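Pension Records Caseworker (2 posts)

Brestard Pension Administration
Location: Kelen office, with up to two days a week from home after training
Hours: full time, 40 hours a week
Closing date: March 30, 2026

Brestard runs the retirement plans of several mid-size employers, among them Grirkach and the Hodoroagă group. We are hiring two caseworkers to join the team that reviews old benefit records and corrects payments to retirees and surviving spouses.

The review covers 3,023 files, most of them opened before records were kept electronically. Typical problems are missing years of service, a wrong date of marriage, or a survivor benefit that was never set up.

What you will do

Compare paper and scanned files with the payment system.
Recalculate monthly benefits and back payments, using the plan rules in force at the time.
Write to members and their families in clear language, and take their calls.
Pass disputed cases to the senior caseworker, Dorin Zamfir.

What we ask for

Two years of office work in pensions, payroll, insurance or benefits. A degree is not required. You should be comfortable with spreadsheets and able to explain a calculation to someone who has never seen one. Some callers will have lost a husband, wife or parent recently.

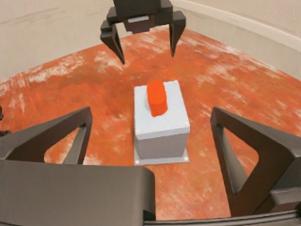 Training starts in May and takes six weeks, fully paid. New staff work alongside an experienced caseworker until their first 98 files have been checked. Both posts are permanent after a six-month trial period.

How to apply

Send a resume and a one-page cover letter to Drita Softić, Hiring, at the Kelen office. Please quote reference 720. Interviews are held in person and include a short written exercise.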